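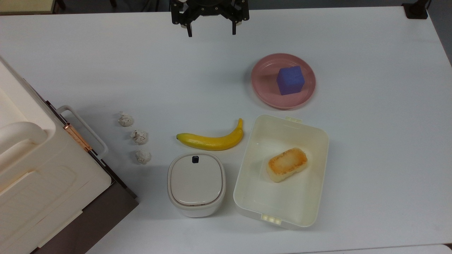

*A blue foam cube and a round pink plate on a white table. Foam and dishware are both on the new drop-off list.*

# Plamstead drop-off site to take foam and dishware starting in April

PLAMSTEAD — Residents will be able to bring foam, old dishes and several kinds of hard plastic to the Ulloa Street drop-off site starting in April, under a change approved by the Varkton County solid waste office.

Until now the site has taken only cardboard, cans, glass bottles and scrap metal. Foam of any kind had to go in the trash or be driven to the transfer station in Varkton, 26 miles away.

The new service will be run by Weramero, the hauling company that already handles curbside pickup in Plamstead and the nearby townships. The company will place five covered bins along the north fence of the site. Two are for foam, two are for hard plastic and one is for ceramic and stoneware.

White packing foam, craft foam, foam blocks and clean foam coolers will be accepted. Foam must be dry and free of tape and labels. Packing peanuts will not be taken because they blow out of the bins, the county said, but residents can still leave them in sealed bags at the Varkton station.

Plates, bowls and mugs should be rinsed. Broken pieces are fine if they are carried in a cardboard box, which can go in the cardboard bin afterward. Drinking glasses, mirrors and baking dishes made of heat-resistant glass are not part of the program. The county said those melt at a different temperature than bottle glass and can spoil a whole load.

Hard plastic includes buckets, storage tubs, lawn chairs and large toys. Metal handles, wheels and batteries have to come off first.

The county based the list on a survey mailed to households last fall. It received 3,518 replies, and foam was the item people most often said they wanted to recycle and couldn't. Dishware came second. A curbside foam pickup was also considered but dropped over cost, according to a summary posted with the meeting agenda. The summary noted that foam takes up most of a truck while adding very little weight, and haulers are paid by the ton.

Under the plan, Weramero will press the foam into dense blocks at its own yard and sell them to a manufacturer of picture frames and trim. Ceramics will be crushed and mixed into road base. The county highway department has agreed to use the first loads on gravel shoulders north of town.

There is no charge for residents. Businesses will pay $8 a visit for foam and will need to call ahead for anything larger than a pickup load. The fee does not apply to churches or schools.

Hours at the site will also change. The gate now opens at 9 a.m. and closes at 3 p.m. With the new bins in place it will stay open until 6 p.m., and an attendant will be there the whole time. The county said the later closing was the second most common request in the survey comments, after better lighting at the entrance. Two light poles are in the budget, but no date has been set for putting them in.

Drivers should expect a different route through the lot. Traffic will enter from Ulloa Street as it does now, pass the new bins first and leave by the alley behind the old feed store. The current exit will be closed to cars — it will be used only by trucks switching out full bins.

The program is set up as a one-year trial. The solid waste office will weigh each load and report the totals to the county board before deciding whether to add the same bins at other sites. Weramero can end the agreement early if too much of the material is dirty or mixed.

A printed list of accepted items will be sent out with the next water bill. Copies will also be at the Plamstead library and at the gate.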